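Booth and table, July

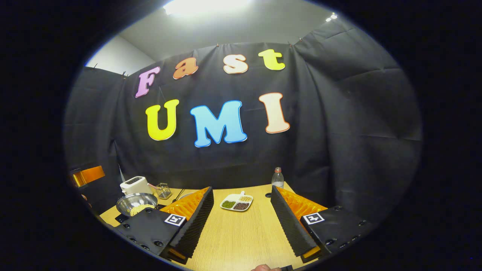 Page last changed: July, 4.20 pm

This page covers the table booth at the Bogale hall, with the black curtain and the coloured letters. It has one picture at the top and notes on the things in it, for people who are setting up the same table at Poklow or want to know where we got something. Notes are by Sosina Lencho, with measurements and prices checked by Shirley Hebden.

The letters
"Fast" on the upper row and "UMI" underneath, with the capitals cut larger. The top row climbs a little towards the right. The colours were picked so that no two letters side by side match, and the yellow U is the one that carries furthest across the hall.

The curtain
Plain black fabric, pinned near the top and left to fall in folds at the back and sides. It was bought from Hedora as a single length. We do not iron it. The folds drop out by themselves if it is hung the evening before, and a few always stay in.

The table
Light wood with a fine grain running towards the back. The top measures 700 mm from front to back. Wipe it with a damp cloth only, and dry it straight after. Polish makes the plates slide.

The divided plate
White, three compartments, with a small raised tab at the back edge. Green mung beans on the left, the dark beans at the lower right and the pale ones at the upper right. A full set of beans for the day is 600 g, which leaves enough over to refill the plate once.

The steel bowl
A shiny stainless steel bowl with a heap of small pale yellow grains in it, in front of the toaster. The grains come out of the 3000 g sack on the bottom shelf of the store cupboard. Please fold the top of the sack down and peg it.

The toaster
White, set at an angle on the left side of the table. It goes back in its box with the Morkex label at the end of the day. Empty the crumbs first.

The wire cup
Small metal mesh, to the right of the toaster. Beans get caught in the mesh, so tap it out over the sink.

The water bottle
Clear plastic with a grey cap, kept at the far end by the curtain.

Lights
One rectangular ceiling light and a small spotlight. The switch for both is outside the door, on the left. The steel bowl picks up the ceiling light on its rim, and moving it a little nearer the toaster makes no difference.

Packing away
Beans go back in their own jars, each kind separately. Letters come down before the curtain and are stored flat in the long drawer. Spare pins are in the tin with the tape measure. Shirley has the key to the cupboard until the end of the month.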